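Picking cell back up at Drunddale

Flinden's bin-picking cell at Drunddale is running again after two days of maintenance. Technician Malathi Rodrigues replaced a worn cable at the wrist and re-taught the bin position, which had drifted since January. The arm had logged 2,631 picks since its last service.

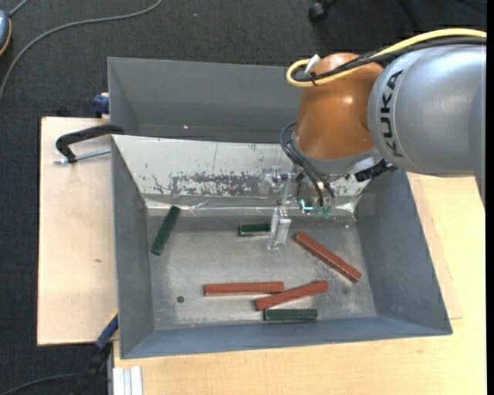 The KUKA arm lowers its clear gripper into the bin, where red-brown and green blocks are used for picking.

Rodrigues now checks the clamps holding the bin at the start of each shift. "If the bin moves, the taught points are wrong and you have to start over," she said.

Cell manager Mohandas Joseph said the next service is due after roughly 933 hours of running.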